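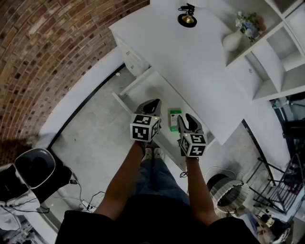

Two hand-held grippers over the open desk drawer, with the small white box inside.

The Requisition

The Plullow office had asked for 192 pairs. Danica Tichý read the figure twice and wrote 151 beneath it in pencil.

"The Board of Bulport has approved a sum," she said. "It has not approved a wish."

Mr. Obi, who represented the operators, remained standing. He had brought the unit schedule, the repair log and a letter from Flurnero, the supplier, which offered a lower price on any order above 1,000 fingers. Fingers were sold separately. They wore out first.

"At four fingers to the pair, your figure gives 604," he said. "We would pay the full rate."

"And at yours?"

"768. Also the full rate. I propose that we order 151 pairs and take the remaining fingers as spares, up to the threshold."

She turned to the table of charges. The total for the year stood at 1,373 in the units the Board preferred, and there was a line beneath it for marker cubes that had not been filled in since April.

"Have you used them yourself?" she asked.

"Every morning. Drawers, mostly. One opens the drawer, one takes out the box, one puts it back."

"For how long?"

"Until noon."

Danica Tichý considered this. Then she erased the 151 with some care, blew the dust from the page, and asked him to sit down and begin again with the cubes.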